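Tomatoes Go in the Middle

Svenja Sutter has strong feelings about crates. She has them about beans too, and she shared those with me before I had found a place to put my coat. She has been laying out produce stands for small groceries for 11 years, first on her own and now under the name Gornomton, and she spends a good part of that time asking shop owners to please stop stacking things.

"People think abundance means height," she says. "They build a pyramid. Then the first customer of the day wants the one at the bottom."

Her own answer is the shallow crate. She likes it tilted toward the customer, in a light wood, on a stand with enough black metal in it to keep the whole thing from looking like a sauna. The depth is the important part. A deep crate flatters the shopkeeper on Monday and punishes him by the end of the week, when the bottom layer has begun what Sutter calls its second career.

I asked how she decides what goes next to what. She looked at me the way my dentist does when I say I floss.

"Color first, then weight, then how annoying it is to pick up," she says. Cucumbers and zucchini can share a crate because they are more or less the same shape and nobody gets hurt. Carrots are easy, they have a handle. Tomatoes need a tray of their own, one layer, and she likes a long run of something green behind them. Green beans are her favorite for this. They are also her least favorite, as they have never once stayed where they were put.

And bitter gourds? "At the end. People who want bitter gourds will walk to the end. People who don't want them need some time to prepare."

She is less patient on the subject of baskets. A basket, in her view, should let you see what you have already taken, and it should have a handle that stands up by itself so that you can go on shopping with the other hand. She has tried plenty that failed one test or the other, including a woven one from a supplier she will only describe as "very sincere."

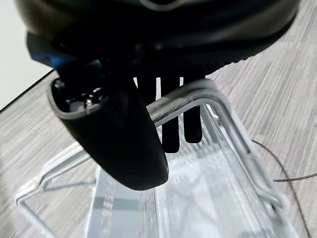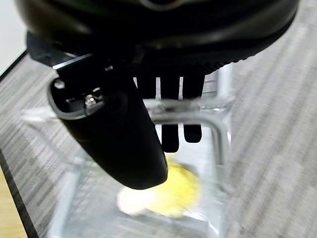
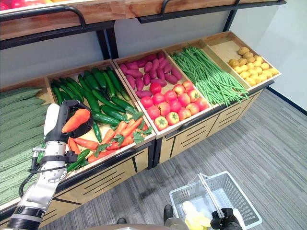
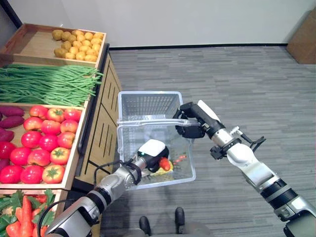 A reader of an earlier column on grocery layouts takes the opposite view of all this, and wrote in to say that a half-bare crate makes her leave a shop, that she wants her potatoes in a proper mountain, and that she has been digging to the bottom of it for years without injury.

I read this out to Sutter, who nodded all the way through. "She's right that bare wood looks sad," she says. "So use a smaller crate. But she's the one I'm picking up after, isn't she?"

We moved on to money, where she was brisk. A shop that wants her for a morning gets the stand rearranged and a drawing to keep. A shop that wants her for a week gets new crates, and an argument. Her record for the argument is 15 emails, all of them about sweet potatoes. The owner wanted them beside the carrots, for reasons of orange. Sutter wanted them against the tomatoes, where the purple-skinned kind would have something to be purple next to.

She won that one. The owner moved them back on Wednesday.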